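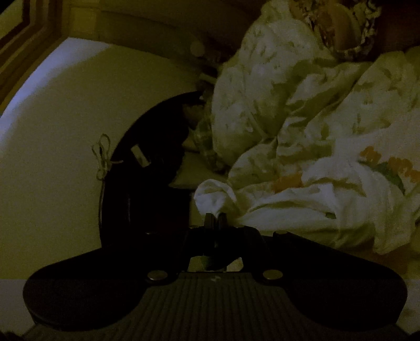
図4-1 黒色の把持具(後方より)

第4章 備品保管庫の設置および貸出台帳の初期設定

4.1 本章の適用範囲

本章は、Plarkent製備品保管庫「Swati」を事業所、学校その他の施設に設置し、備品の貸出および返却の管理を開始するまでの手順を定めるものです。組立済みの本体が納品されていることを前提とします。分割納品の場合は、先に第3章の組立手順を完了してください。

作業は、施設の管理責任者が指名した者が2名以上で行ってください。電源を使用しない機械式錠の仕様を対象としており、電子錠の仕様については別冊の錠前編を参照してください。

4.2 設置場所の条件

設置場所は、次の条件をすべて満たす必要があります。

床面が水平で、本体と収納物の合計質量に十分耐えられること。
天井高が2495 mm以上であること。本体の高さは1949 mmですが、引き起こしの際に上方の余裕を必要とします。
直射日光、雨水、蒸気および暖房機器の温風が本体に当たらないこと。
避難経路、消火設備および分電盤の前をふさがないこと。
背面の壁に、転倒防止金具を固定できる下地があること。

注記:石こうボードのみの壁には、転倒防止金具を固定できません。下地の位置が不明な場合は、建物の管理者に図面の確認を依頼してください。

注意:カーペットまたは畳の上に直接設置しないでください。沈み込みにより本体が傾き、扉が自然に開くおそれがあります。やむを得ない場合は、別売の敷板を使用してください。

4.3 設置の手順

1. 梱包材を取り除き、付属品一覧表と照合します。不足または破損がある場合は作業を中止し、4.9に記載の窓口に連絡してください。

2. 棚板、引き出しおよび鍵をすべて本体から取り外します。鍵は作業終了まで管理責任者が保管します。

3. 扉を閉じ、養生テープで固定します。

4. 本体を設置位置まで運搬します。台車を使用する場合は、本体を必ずベルトで固定してください。

5. 本体を引き起こします。1名が下部を支え、もう1名が上部をゆっくりと押し上げてください。

6. 水準器を底板の中央に置き、四隅の調整脚を回して水平を出します。調整脚は時計回りに回すと本体が上がります。

7. 扉を開閉し、途中の位置で手を離しても扉が動かないことを確認します。動く場合は手順6に戻ります。

8. 転倒防止金具を本体上部と壁の下地に取り付けます。ねじは仮締めとし、左右の位置がそろっていることを確かめてから本締めを行います。

9. 棚板を下段から順に取り付けます。棚受けの爪が支柱の穴に完全に入っていることを、1枚ごとに目視で確認してください。

警告:転倒防止金具の取付けが完了するまで、棚板に物を載せないでください。扉や引き出しにぶら下がる、足を掛けるなどの行為は、転倒による重大な事故につながります。

4.4 棚区分の割当て

棚区分は、台帳の記載と現物の位置を一致させるための基本となる単位です。運用の開始後に変更すると台帳全体の修正が必要となるため、事前に関係部署の合意を得てから割り当ててください。

1. 収納を予定する備品をすべて一か所に集め、使用目的ごとに分けます。

2. 質量の大きいものを下段に、使用頻度の高いものを中段に割り当てます。上段には軽量で破損しにくいものを置きます。

3. 各棚の左端から区分番号を付け、付属の表示札に油性ペンで記入します。

4. 表示札を棚板の前縁に差し込みます。

5. 区分番号を台帳の「保管位置」欄に転記します。

注記:一つの区分に異なる種類の備品を混在させないでください。付属部品のある備品は、部品を袋または小箱に入れ、本体と同じ区分に収納します。

注意:刃物、薬品、可燃性の液体および充電中の電池は収納できません。これらの保管については、施設の安全管理規程に従ってください。

4.5 備品の登録

登録には、付属の台帳「Plirngate」を使用します。表計算ソフトウェアによる管理を併用する場合も、紙の台帳を正本としてください。

1. 備品番号を決定します。番号は部門記号と連番の組合せとし、廃棄した備品の番号は再使用しません。

2. 備品番号を記したラベルを、備品の使用を妨げない平らな面に貼付します。可動部、通気口および製造者の銘板の上には貼付しないでください。

3. 台帳に、備品番号、品名、取得年月日、保管位置および付属部品の有無を記入します。

4. 登録時の状態を「状態」欄に記入します。傷や変形がある場合は、その位置も記載します。

5. 登録者と確認者がそれぞれ署名します。同一人が両方の欄に署名することはできません。

台帳の記入例を次に示します。

備品番号:W-14
品名:巻尺
保管位置:中段 2
付属部品:なし
状態:ケース側面に擦り傷あり
登録者:Anum Sial
確認者:Kausar Lodhi

注記:記入を誤った場合は、二重線で消して訂正者の署名を加えてください。修正液および修正テープの使用は認められません。

4.6 貸出および返却の手順

1. 借受人は、台帳の貸出欄に氏名、所属、備品番号および返却予定日を記入します。

2. 担当者は、記入内容と現物を照合し、異常がないことを確認したうえで備品を引き渡します。

3. 貸出期間は14日以内とします。延長を希望する場合は、期間の満了前に管理責任者の承認を受けてください。

4. 返却時には、担当者が借受人の立会いのもとで外観および付属部品を確認します。

5. 汚れのある備品は、借受人が清掃したのちに所定の区分へ戻します。

6. 担当者は返却欄に署名し、扉を施錠します。

借受人から第三者への転貸は禁止します。やむを得ず使用者を変更する場合は、いったん返却の処理を行い、新たな貸出として記録してください。

注意:返却された備品に損傷がある場合は、棚に戻さず、「使用停止」の札を付けて別の場所に保管してください。修理の要否は管理責任者が判断します。

4.7 鍵の管理

本体には、同一の鍵が2本付属します。1本を日常の使用に供し、残る1本は封筒に入れて封印し、保管庫とは別の部屋で管理してください。封印には管理責任者の署名と封印した日付を記入します。

鍵を紛失した場合は、速やかに錠前を交換してください。合鍵の作成は、施設の長の書面による承認を得た場合に限ります。退職または異動により担当者が交代するときは、鍵の現物を確認のうえ、引継書に双方が署名します。

4.8 定期点検

点検は毎年1月に実施し、次の事項を確認します。

転倒防止金具のねじに緩みがないこと。
調整脚が床面に接しており、本体に傾きがないこと。
扉および引き出しが円滑に動作すること。
棚板に著しいたわみ、さびまたは亀裂がないこと。
表示札の文字が判読できること。
台帳の記載と収納物が一致すること。

錠前の動きが重い場合は、鍵穴専用の潤滑剤を少量使用してください。食用油、機械油などを注入すると、ほこりが固着して故障の原因となります。

点検の結果は、点検記録票に記入し、次回の点検が終了するまで保管します。照合で不一致が生じたときは、貸出欄を過去にさかのぼって確認し、所在を特定できない備品については紛失届を提出してください。

4.9 問い合わせ窓口

設置および部品の交換:Wirnham 設備支援課 Ehsan Qureshi
台帳の様式および追加の注文:Wirnham 文書課 Zubaida Hayat

連絡の際は、扉の内側に表示された製造番号をお知らせください。交換用の表示札の部品番号は2000です。

本章改訂日:2020年7月14日
改訂責任者:Sinéad Geraghty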